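Herkia Community Help > Suturing and Knot Tying > Spacing
Viewed 3000 times

Uneven gaps when closing with separate stitches, please help!

Posted by slowstitcher

Hello everyone, I've been reading this board since June and have finally worked up the nerve to post. I'm learning to place single tied stitches in soft tissue and I'd love some advice on spacing, because mine is all over the place. When I work in a line with plenty of room, I get into a rhythm and the stitches come out fairly regular. Then I move up to a second line, usually along a ridge or fold, and everything falls apart. I start close together, then get nervous about a slippery bit, skip over it and tell myself I'll come back to it. The bottom row is the kind of spacing I'm after, and the top row, with that wide gap before the stitch on the right, is the kind I keep ending up with. Would you go back and fill the gap with one stitch or with more? And do you start from one end at all, or is there a better order? My practice booklet (the Albers one, if anyone knows it) just says "space evenly," and I could have guessed that much on my own.

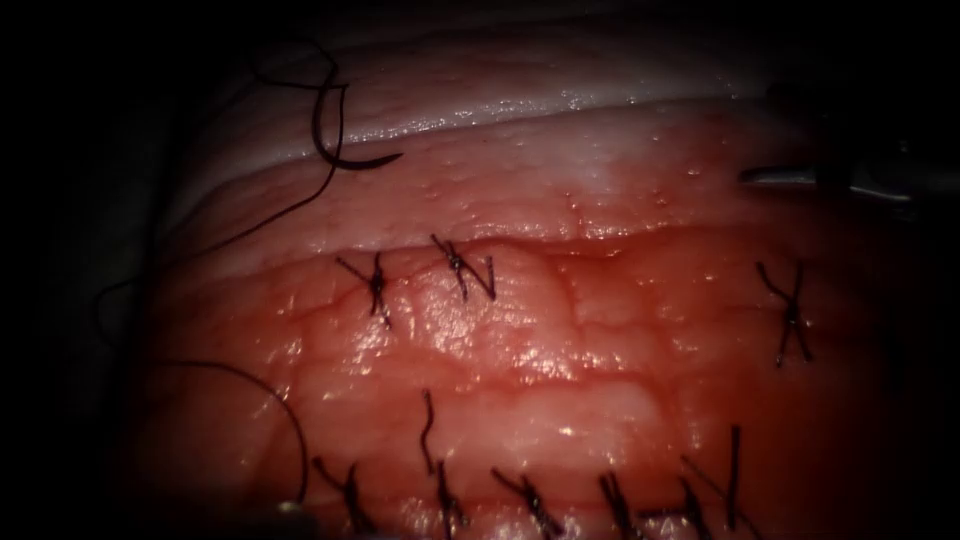
mossy_kettle

I'd fill it by halves. Put the next stitch in the middle of the gap, tie it, and then look again. If the two spaces that leaves are still wider than the ones in your good row, halve each of those as well. It's an old sewing habit and it carries over beautifully. Going end to end feels natural, but any little error you make travels along with you, and you find out about it at the far side when there's either a pucker or a hole waiting.

For the order, when I'm practicing I put one stitch at each end and one in the middle before I do anything else. It also stops the two sides from creeping along each other, which happens to me all the time on anything wet and springy. I know people who go end to end perfectly well (my study partner does, and it's infuriating), so try both before you settle.

As for measuring, I used to lay a paper strip marked every 8 mm next to a foam pad, then try the same spacing on tissue without the strip. It's only a drill, so don't take 8 mm as a rule for anything, but it trained my eye in a couple of weeks.

One more thing, and I do think it's part of the spacing problem even if it doesn't sound like it: look after your long end. With a second row, the spare thread likes to hook over and drape itself right down across the stitches you've already tied, and it's very easy to snag a cut tail in it, or to pull from the wrong place because you've lost track of which dark line is which. Lay it off to the side away from the finished row before you take the next bite. I do that every single time now, even when I'm in a hurry!

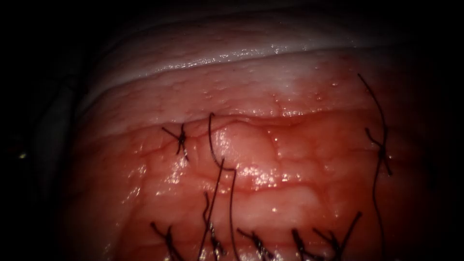

Page 2 of 8

gooseberry_lane

Agree with most of that. I'd add that you should decide where the needle comes out before it goes in. Beginners (me included, for ages) choose the entry point carefully and then accept wherever the tip happens to surface, and that's how you get stitches leaning toward each other with a big space on one side. Look at both spots first.

Also, slow down on the pull-through. If there's a tall loop of thread standing up over the work, take your time drawing it down and keep an eye on what it's near, because a loop will find anything that sticks out and wrap itself around it. I keep a steady hold on the curved needle until I know exactly where all the slack is, and then think about the knot. The Falari handout has a nice drill for this where you place the thread and take it out again without tying anything. Dull, but I got a lot from it.
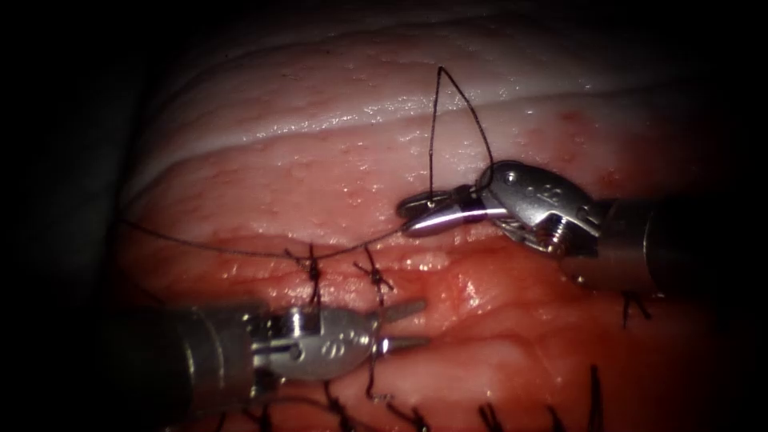
Should the cut tails all be the same length?

Close to it is fine for practice. Leave enough that the knot can't slip undone, and trim them short enough that they don't reach the next stitch and get caught in it.

threadandtea

just practice more tbh. mine were terrible until they weren't

slowstitcher

Thank you all so much, this is exactly what I needed. I'm going to try the ends-and-middle order this evening and will report back on the halving!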